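# Tandport reading room gets its long tables back

TANDPORT, October – The wooden tables of the Tandport public reading room are in use again after a summer in the workshop. They were carried back through the side door early in the morning, and by noon the first readers had already put their bags and newspapers on them.

The work was done by Olteanu, a small furniture shop on the same street as the post office. The shop took off the old brown varnish, repaired the loose joints and gave the tops a clear finish. Many visitors had never seen the true color of the wood. Under the varnish it was pale, almost blond.

"People thought we bought new ones," said Nayeli Ccori, who manages the reading room. "I had to tell them several times in one day that these are the same tables. Even the pencil marks under the edge are still there, because we asked the shop to leave them."

The cost of the repair was 2,159 dollars. The town paid 2,000 dollars of this, and the rest came from the sale of old magazines in the spring. A new set of tables was also considered, but the offer was much higher and the delivery time was long. Ccori said that the decision was not difficult after she saw the first test piece, a small square which the shop had cleaned in one corner.

Eusebio Benavides, who led the work at Olteanu, said that the varnish was the slow part. It had been put on in many layers over the years, and some of the layers were soft and others very hard. His team removed it by hand with scrapers, and they used the sanding machine only at the end, with fine paper. He did not want to lose the grain.

"In this wood the lines are wavy and they are quiet," he said. "If you sand too strong, you make it flat and it looks like nothing. I prefer that one or two old scratches stay."

The new finish is a hard oil with a light shine. Benavides recommended it for a room where people work with paper, as it can be repaired in one place without doing the whole top again. He left a can of it with the staff, together with two cloths and a page of instructions. A drop of coffee should be wiped at once with a dry cloth. Wet cups should stand on something. Cleaning sprays with alcohol are not allowed on the tables anymore, and the staff has already moved them to the kitchen cabinet.

The reading room has also changed the position of the tables. Before, they stood along the back wall, where the lamps had to be on all day. Now they stand closer to the windows and the daylight falls across them. The lamps were kept for the evening hours. The shelves with the local newspapers were moved to the back wall, and the children's corner stays where it was.

Not everything is ready yet. The chairs are still the old ones, and they are darker than the tables. The reading room would like to have them treated in the same way, and Olteanu has offered to do one chair without payment, so that the visitors can compare. A box for donations is at the front desk, and it had 567 dollars in it at the last opening.

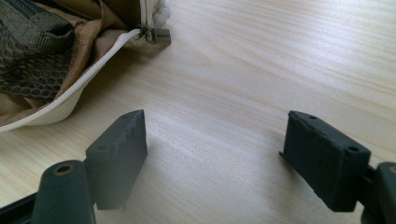
Glenys Tawhiri finds the lighter wood a good change in general, but she would like a less shiny finish, as the reflection bothers her when she reads in the afternoon with the sun from the side. She asked at the desk if thin curtains could be put on the windows.

Ccori answered that curtains are possible and that she has asked for a price. Until then, readers who are disturbed by the light can use the smaller table next to the newspaper shelves. The oil finish should also become a little more matte with use, according to the workshop.

The reading room opens at 9 a.m. and closes at 7 p.m. Readers who want to try the sample chair can ask for it at the front desk from next month.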